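Household Systems and Everyday Order
Handout for Unit 4: Where Things Live
Instructor: Mwanaisha Urio
Bring this with you in February, along with your floor sketch and a pencil

Welcome back, everyone. Last time we ran over because so many of you had stories about your kitchens, and I loved every one of them, so I have put the part we missed into these notes and we will pick up the rest together. Please read through to the end of the section on small things before class. The exercise at the back can wait until you have had a quiet evening at home.

1. Picking up where we stopped: the idea of a home for an object

We had been talking about the difference between storing a thing and giving it a home. A thing is stored when it is out of the way. It has a home when anybody in the household can say where it belongs without getting up to look. You can store a waffle iron for years without its ever having a home, and those of you with waffle irons laughed at that, so I know you understand me.

The test I like best is the telephone test. Imagine you are away and your sister, or your tenant, or your grown son calls to ask where the scissors are. If you can answer in one sentence, the scissors have a home. If your answer begins with "Well, try the drawer, and if they're not there, try the other drawer," they do not, and you will want to put them on your list.

Rakiya Garba, who taught this unit before me and whose old notes I still lean on, used to have her students run the telephone test on 20 objects before the first class. I ask for fewer, but her students came in with very strong opinions and it made for lively discussion!

2. Three kinds of traffic

Rakiya's notes divide household objects by how often they move. I have kept her names for the groups.

Daily traffic. Keys, mugs, the good pen, reading glasses, the dog's leash. These travel every day and often several times a day. They need a home that is open, low effort, and close to the place where they are used. Lids and doors are the enemy of daily traffic. If you have to open something, then open something inside it, you will set the keys on the counter instead, and so would I.

Seasonal traffic. Fans, gloves, picnic things, the big soup pot. These move a few times a year. They can sit behind a door or up high, but they should sit together by season, so that when you go looking for the gloves you also find the scarves.

Standing stock. Light bulbs, spare batteries, candles, the extra shower curtain. These hardly move at all until the moment you need one, and then you need it badly. Standing stock is where labels earn their keep. Write the label large and write it in the words your family uses. In my house the shelf says "bulbs and such" and it works perfectly well.

A common mistake, and I made it myself for years, is to give the best spot in the house to standing stock because it stacks so nicely. The front hall closet in my old apartment held a beautiful row of paper towels at shoulder height while our coats lived on a chair. When you do your floor sketch, mark the easy places first, the ones you can reach without bending or stretching, and then ask what kind of traffic is sitting in each of them.

3. Open containers and closed containers

You will remember the case study of the Cirkholm house, the one with five people, two bathrooms and a single landing where everything piled up. The family had bought closed boxes, very handsome ones, and the boxes stayed empty while the landing stayed full. What finally helped was trading most of them for open baskets, one to a person, set along the wall of the landing in the order of the bedrooms. Each person carried a basket into the bedroom at night and brought it back in the morning.

Open containers have a few things going for them. You can see into them, so you can tell when one is filling up. You can drop something in with one hand while you are holding a baby or a sack of groceries. And a basket with holes in its sides is easier to hose off on the back step than most fabric bins, if you are the kind of household that gets sand and crumbs in everything (we are).

They also have faults. They show their contents, so a messy basket looks messy from across the room. Very small items get lost at the bottom or poke out through the gaps. And an empty one on a table is an invitation. Set it down after lunch and by suppertime it will have mail in it.

Closed containers are better for dust, for things you are saving, and for anything you do not care to look at. The Oei family, in our second case study, kept their sewing supplies in closed tins for exactly that reason, and the tins were labeled on the lid and again on the side. Please notice that second label. When tins are stacked, the lid label of every tin but the top one is hidden.

4. Small things

I always spend longer on this part than the syllabus says I should. Small things make up most of the searching people do at home. In the diary exercise from the fall group, one household logged 14 separate searches in a single stretch of days, and nearly every one was for something that would fit in a coat pocket.

Small things slip. They slide behind the toaster, they go into bags, they get put down "just for a second" on whatever surface is nearest. Plain little household electronics are among the worst, since so many of them are white and rounded and look alike.

A basket and a small white device on the table 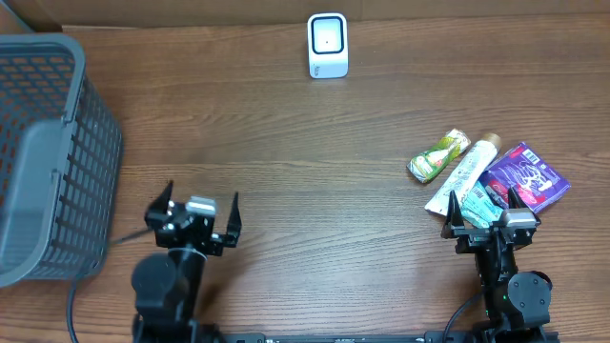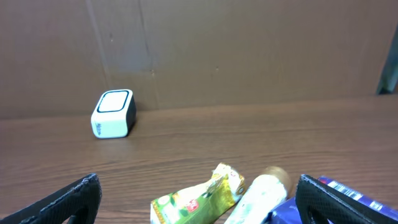

My advice for small things is to use a tray before you use a box. A tray has an edge, so it says "stay here," but you can still see everything on it from standing height. Pick one with a color that contrasts with what goes on it. Dark keys vanish on a dark tray.

Put the tray where your hand already goes. Do not pick the place where you wish your hand would go. For a few evenings, simply watch where you empty your pockets when you come in the door. That spot is the tray's home, even if it is the top of the washing machine.

When the tray is overfull, and it will be, take everything off and sort it by traffic, the way we did in section 2. Usually half of it turns out to be standing stock that drifted in from elsewhere: a spare button, an old receipt, one battery of uncertain character. Send those along to their own homes. What remains should be daily traffic only.

For cords and chargers, tie a bit of ribbon or a paper tag on each one and write what it belongs to. Do it the day the cord comes into the house, while you still know. I once spent the better part of a Saturday's worth of patience, in small installments, matching cords to machines at my mother's, and we ended up with a shoebox of strays that she still will not let me throw away.

5. A word about money

Students ask me every term what they ought to buy. My answer is to buy nothing until the floor sketch is done. In the Holtel workbook there is a worksheet where you add up what you have already spent on organizers, hooks and bins. One former student came to 355 dollars, and she told us quite cheerfully that most of it was in the garage, still in the wrapping.

Use shoeboxes, jars and baking pans for a trial run. Live with them for a few weeks. If the spot proves right, then go ahead and buy the nice container in the right size, and enjoy it.

6. Exercise for next time

Set aside 45 minutes. Choose one surface in your home that gathers things: a table, a dresser top, the end of a counter. Leave it just as it is to begin with.

List what is on it. Beside each item write D for daily, S for seasonal or ST for standing stock.

Run the telephone test on each item and put a check by the ones that pass.

Pick three items that failed and give each one a home. Tell the people you live with where those homes are, out loud, at a meal if you can manage it.

Go back a few days later and look at the surface again. Jot down what has returned. Do not tidy before you write, please, as the returning items are the ones we will want to talk about.

If you live alone, the exercise works just as well, though you may feel a bit silly announcing things at dinner. A note on the refrigerator will do.

Reading: the Ririrum chapter on shared kitchens, up to the section on pantries. It is dense in places, so take it slowly and skip the tables if they make you sleepy. We will go over them in class, and there will be tea.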